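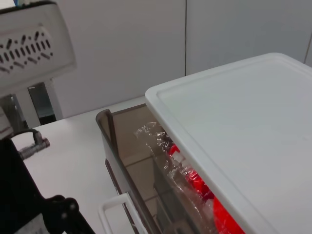
Fig. 1. Tabletop drawer unit: white top with raised rim, tinted front, bagged item in the drawer.

Dridby Adult Learning
Storage and Stores Keeping, Unit 2: Small drawer units
Handout for the session on July 21, 2021

Bring this handout with you, along with your own list from Unit 1. If you missed Unit 1, the blank list is on the last page of the course booklet.

What we mean by a small drawer unit

A small drawer unit is one that stands on a table, bench or shelf and can be lifted by one person when it is full. Most are plastic. They are bought for stationery, sewing things, first aid supplies, spare parts, dry packets of food and so on. They are cheap and they fill up quickly, usually with things that had no other place to go.

For this unit we look at three parts: the front, the top and the inside.

The front

Fronts come clear, tinted or solid. With a clear front you can read a packet through it. A solid front hides everything and must be labelled. A tinted front, such as the smoky brown one in Fig. 1, sits between the two. You can tell that there is something in the drawer, and a strong colour may show, but small print will not. Tinted fronts also pick up reflections from the room, so what you can make out depends on where you stand and where the lights are.

Treat a tinted front as a solid one and label it. Put the label in the same position on every drawer, clear of the handle, so that the hand does not rub it each time the drawer is pulled. In the practical we use Pimari removable labels. Any removable label will do at home.

Handles: a loop handle sticks out from the front. Allow for this when you measure the depth of a shelf. People measure the box, buy the shelf, and find the handle hangs over the edge and catches sleeves.

The top

Many units have a shallow recessed top with a rim round it. The rim stops pens and small packets rolling off, and for that reason the top turns into an extra drawer with no front. Decide at the start whether your top is in use or out of use and write it on your list. If it is in use, give it one kind of thing only.

Do not stack a second unit on the first unless the feet sit inside the rim. Units from different makers rarely fit each other. The Ruddock and Lurnia units in our classroom look much the same size but the feet of one rest on the rim of the other, and the stack rocks when a drawer is opened.
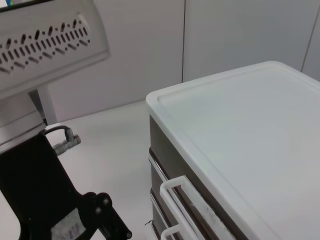

Leave some clear surface in front of the unit as well. You need room to put a drawer down when you take it right out, and room for the thing you have just taken from it. As a working rule, keep a space as deep as the drawer itself. Cables should run behind the unit or well to one side. A cable across the front will be pulled sooner or later.

A white tabletop shows dust and marks, which helps with cleaning, but white units on a white table can be hard to line up by eye. A strip of low-tack tape marks the back corner well enough.

The inside

Bags. Clear plastic bags keep sets together and keep dust off, but they take up more room than the contents. A crumpled bag springs back when you let go of it and can catch under the top edge when the drawer is closed. Before a bagged item goes in:

1. Press the air out.
2. Fold the spare plastic underneath, once, and flat.
3. Turn the item so that its own label faces up.
4. Lay it along the length of the drawer if it will fit.

If the bag is much too large, change it. If the item already has a sound wrapper, take the bag off altogether.

Weight. Our own limit for the classroom units is 2,000 g in a drawer. This is a course rule and has nothing to do with the maker's figure, so check the leaflet that came with yours. Past a certain weight the drawer bottom sags — you will feel it drag before you see it. Heavy things go in the lowest drawer.

Mixing. One drawer, one heading. "Odds and ends" is not a heading. If you are left with things that fit nowhere, put them in a tray on the bench and go back to them at the end of the session.

Worked case: the Dridby store cupboard

The college cupboard was listed from top to bottom before it was sorted. The first list had over 4,000 items on it, counting every loose clip and screw as one. After duplicates were passed on and worn-out things thrown away, 2,210 were left. The drawer units were not changed. Most of the gain came from the bags: many held one item in a bag meant for ten.

Note that the sorting was done one drawer at a time. Each drawer was emptied, wiped, refilled and labelled before the next was opened.

Practical task (in pairs)

Take one drawer out of your unit and put it on the table. List what is in it. Sort the contents under headings, repack any bags using the four steps, and put back only the things that belong under the heading you have chosen. Label the front. Swap with another pair and see whether they can find an item from your list without opening a second drawer.

Write up for your folder

One page is enough. Give your list before and after, the heading you chose, and anything you could not place. Folders are handed in at the first class in September.

Next unit: shelves and open boxes. Bring a tape measure.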